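Bread Week at Trosau House: the gallery

14 January 2024

Every summer the kitchen at Trosau House goes quiet for a fortnight, and every summer some of us decide the cure is yeast. It was 38 degrees on the verandah. A sensible household would have made a salad.

We made bread for five days instead, out of one bench oven with a door that needs a knee against it. The recipes came from the green folder, which is to say from three different decades and at least two systems of measurement. What follows is the page for anyone who wanted to see how it went, plus a few notes for those planning to inflict the same on their own kitchens.

The dough

Everything started from the same plain enriched dough: flour, milk, butter, an egg, a spoonful of sugar and more patience than the folder lets on. The milk goes in lukewarm. In that weather, lukewarm was whatever the tap felt like doing. The first rise is meant to take an hour and was over in 20 minutes, at which point the dough had lifted its tea towel and was having a look around.

The shapes

Plaiting is easy if you have ever done a child's hair in a hurry, and the results are similar. Start in the middle, work out to one end, then turn the whole thing and do the other. Pinch the ends harder than feels polite. The petal-topped buns are less work and get all the compliments, an injustice the plaiters raised several times over lunch.

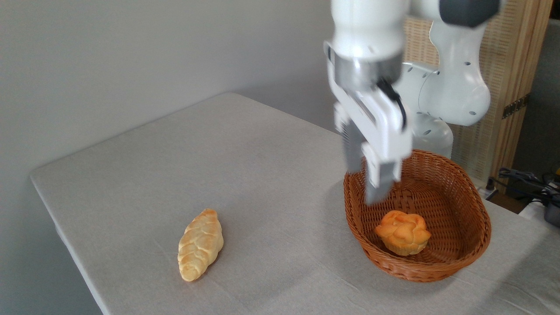 Colour was the great argument of the week. One camp likes a loaf pale and soft, the other wants it the shade of a good saddle, and the oven sided with both by browning whatever sat at the back and ignoring the rest. Turning the tray halfway helps. So does remembering that you meant to turn the tray halfway.

On baskets

The household owns far more baskets than it has things to put in them, most of them bought at the Berrada market by people who swore they'd only gone for tomatoes. Bread is a decent excuse to use one. Let it cool on a rack first, though, or the bottom crust goes soggy and you'll be picking bits of it out of the weave until February.

The tally

We baked 65 pieces over the week, counting the batch that went to the chooks. Best received was the cardamom bun. Least received was the olive plait, which still has its defenders, all of whom made it. The leftovers became bread and butter pudding, then toast, then a sort of crumb that's in a jar in the freezer labelled "crumb".

Next time

The neighbours at Nemus have offered their wood oven for the winter round, and we have said yes before anyone could ask who chops the wood. The green folder will be coming along. If you borrowed the page with the rye starter on it, please put it back, butter stains and all.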